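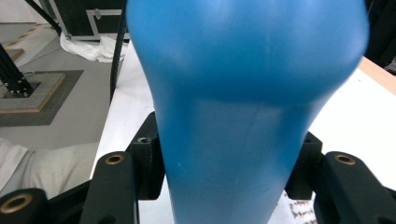
How hard is it to keep a white tabletop clean if you work on it every day?

It takes a damp cloth at the end of the day and a little dish soap once a week. Pencil and coffee come off easily. Ballpoint ink needs to be wiped up the same hour or it leaves a faint line.

Brastik work table, white top
Reviewed by Roxana Sánchez

I bought this table in February from Fornel for $430, delivery included. It replaced a folding table that sagged in the middle. I use it for sorting, small repairs and wrapping orders, and my daughter does homework at one end in the evening.

Assembly

The legs bolt on from underneath. The instructions have no words, only drawings, and the drawing for step four shows the bracket upside down. I did it alone in under an hour, but turning the table over at the end is a job for two people. One bolt was missing from the bag. Fornel mailed a replacement and didn't charge for it.

In use

The top is flat and stays flat. The listing says it holds 100 pounds and I have not tried to find the limit. With a sewing machine running at one end, a glass of water at the other end shakes a little. Tightening the leg bolts after the first month helped.

Small parts are easy to find on white. Glare is the downside. I have a lamp directly overhead and had to change to a weaker bulb. Crumbs and pencil dust show up more than they did on my old brown table.

The corners are square and fairly sharp. If you have small children, buy corner guards, as none come with it.

Compared with the Bostbridge

Ülle Luik next door has the Bostbridge, which has a drawer and costs more. Hers wobbles less. I wanted the wider top and don't miss the drawer.

Four stars. I took one off for the instructions and the missing bolt.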